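Where Do All the Little Things Go?

Have you ever opened a drawer to look for one battery and found a whole jumble of string, coins, buttons and a key that doesn't fit any door in the house? Small things love to wander. They slip under sofas and slide down behind cushions, and sometimes they hide in the pocket of a coat you last wore in September!

One of the oldest ways to keep small things together is also one of the simplest, and that is to put them in a container. People have used clay pots, woven baskets, wooden boxes and old cookie tins (my grandmother's tin had 103 buttons in it, and not a single cookie, which I found very unfair when I was four). Today lots of containers are made of plastic, which is light to carry and easy to wipe clean.

A round container has a nice trick, too. It has no corners, so crumbs and tiny screws have fewer places to get stuck, and you can run your fingers all the way along the inside wall without bumping into anything.
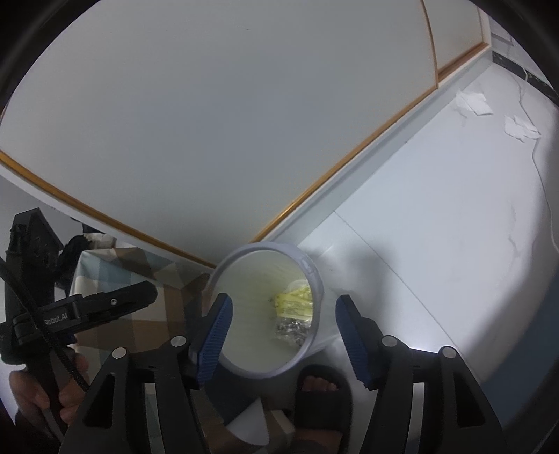

A bag inside a bin

Small metal pieces are some of the worst wanderers of all, and a clear bag is a good helper for them. The bag keeps the pieces together, and you can see through it, so there's no need to open it and tip everything out just to find out what's inside. Then the bag goes into the bigger container, perhaps next to a paper packet with printing on it. Bags and packets like to lean on things, and a curved wall is good for leaning on.

Try it yourself

Choose one messy drawer - just one, or you'll be at it until bedtime! Ask a grown-up before you start, and keep small pieces well away from babies and pets.

Take everything out and make little piles of things that belong together. Put the tiniest things in bags or packets, and ask your grown-up to help close them. Now set them all in a container with an open top, with the heavier things at the bottom.

Our reader Randa Sfeir tried this with her craft drawer and filled nine bags, and she still hasn't found the lid of her glue.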